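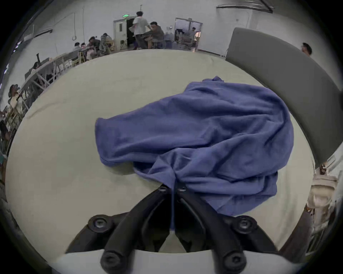 I have an opinion about folding which my family finds too serious for the subject. I believe that a shirt should be folded on a big flat surface, by a person who is standing, and that the sofa is the worst place in the house for this work. I fold on my knees only in hotels.

When I came to Cornville I rented a room with a table so small that I ate on one half and ironed on the other. For 11 months I folded everything in the air, holding the collar under my chin. It can be done. My T-shirts had a line across the chest, always a little crooked, and I went to work like this and thought it was normal.

Then I bought a used table, wide and pale, and I understood what I had missed. On a pale table you see the whole piece. You find the sleeve that is still inside, and you find the hem. A blue shirt is the easiest, it shows against the top like a lake on a map.
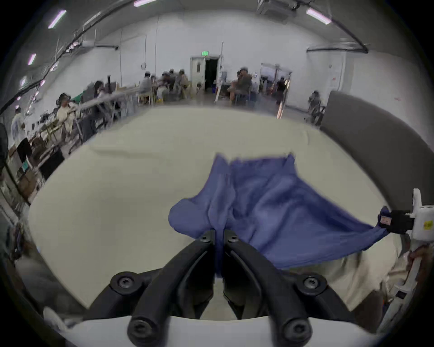 My second opinion is about the first minute. Most people take a crumpled shirt and begin to fold at once, and so they fold the wrinkles in. I say: first open it. Take it at two far points, pull gently, let it lie down, pull again. Cotton likes this very much. If two people are at home, each can take one side, and it goes faster than you expect. My grandmother did all her sheets in this way and would not allow any talking until the corners met.
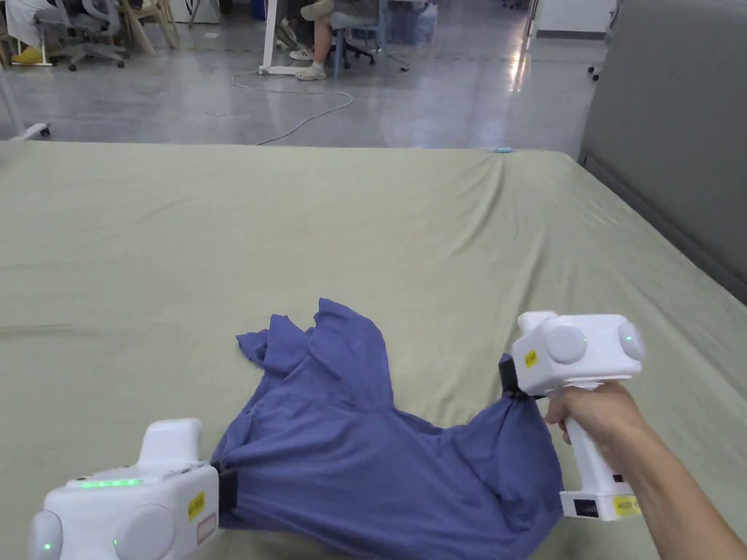
A blue T-shirt on a green sheet, held from both sides.

The bed is my compromise. It is wide enough, and if the sheet is smooth the shirt will lie well. But a mattress is soft and gives under the hand, so the fold is never so sharp as on a table. For T-shirts I accept it. For anything with a collar I do not.

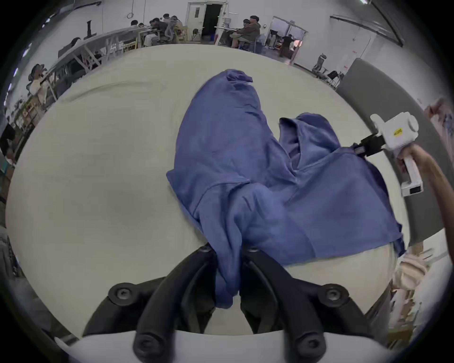
CORNVILLE, October

The cold mornings have started and the hoodies are back in the wash. I know people who refuse to fold a hoodie and hang it on a hook by the hood, where it grows a strange point at the back. Please do not. Lay it face down, bring the sleeves across the back, then turn the hood down over them, and fold the body up in 3 parts. The hood will make a lump whatever you do. I put the lump to the back of the shelf and I do not think about it until I need the hoodie again.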